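4.2 Posture of uncapped bottles on household tables

The second part of the survey concerns the way reusable drinking bottles are left on a table once their caps have been taken off. Section 4.1 dealt with capped bottles, which were recorded standing in most homes. Uncapped bottles behaved differently in our records, and the difference is large enough that we treat the two groups separately in the rest of the paper.

Records were collected in homes in the Hosside and Bolger districts during July. Each record covers one table at one time and lists every bottle on it, together with its posture, whether the mouth is open, and the shape of its base. Posture was coded as standing, lying, or leaning on another object. A bottle was coded as lying when the long side of the body touched the table, whatever direction the mouth faced. The full set holds 1449 records. Coding was done by two readers working separately, and 44 records on which they disagreed were settled by Ewan Merrick, who had not taken part in the first pass.

Body shape was coded in two steps. The reader first noted whether the body was round or faceted, then whether it narrowed toward the base. The second step matters for stability. A bottle that is wide at the shoulder and narrow at the foot carries more of its weight high up when full, and it tips at a smaller angle than a straight-sided bottle of the same height. The Josmont coding sheet, from which ours was adapted, has no entry for this feature. We added one after the pilot.

Color was recorded but was not used in the analysis. It proved useful for a different purpose, as it let the readers refer to a single bottle without ambiguity when several were on the same table. Lid color was left out altogether, as lids were often kept in a drawer or on the drying rack and could not be matched to a body with any confidence.

Mixed tables, with at least one bottle standing and at least one lying, are of particular interest (Figure 2). On such tables the green, teal and black bottles of Figure 2 would each be entered as lying and the dark red one as standing, with the taper of the red body noted in the second step. The faceted teal body also illustrates a point about rolling. A body with flat sides tends to stay where it is put down, while a smooth round one needs a level surface or something to rest against. 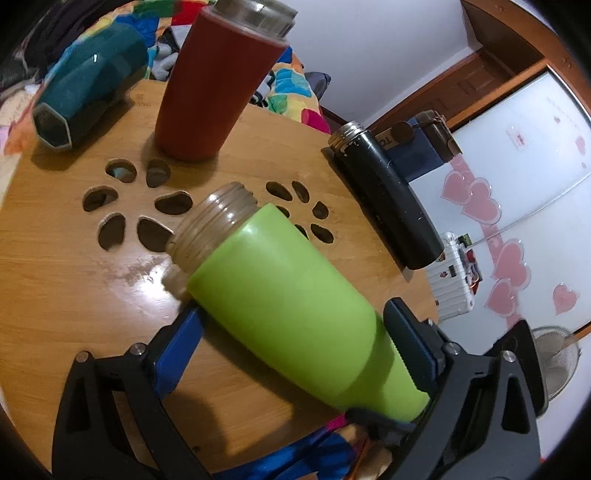

Figure 2. Bottles in mixed postures on a wooden tabletop.

The neck was coded by material where the reader could judge it, with metal and clear or translucent necks entered under separate headings. Where a neck could not be judged, the entry was left blank and the bottle was kept in the posture counts. Blank entries were more frequent for bottles lying with the mouth turned away from the reader.

Two limits of the method should be stated. A record shows only how a bottle lay at the time of the visit, so a bottle that had fallen cannot be told apart from one laid down on purpose. The Jesska procedure handles this by asking the household, but answers given some hours later were inconsistent in our pilot, and we dropped the question. The records also cover tables alone. Counters and window sills, where bottles are often left to dry upside down, are taken up in Section 4.3.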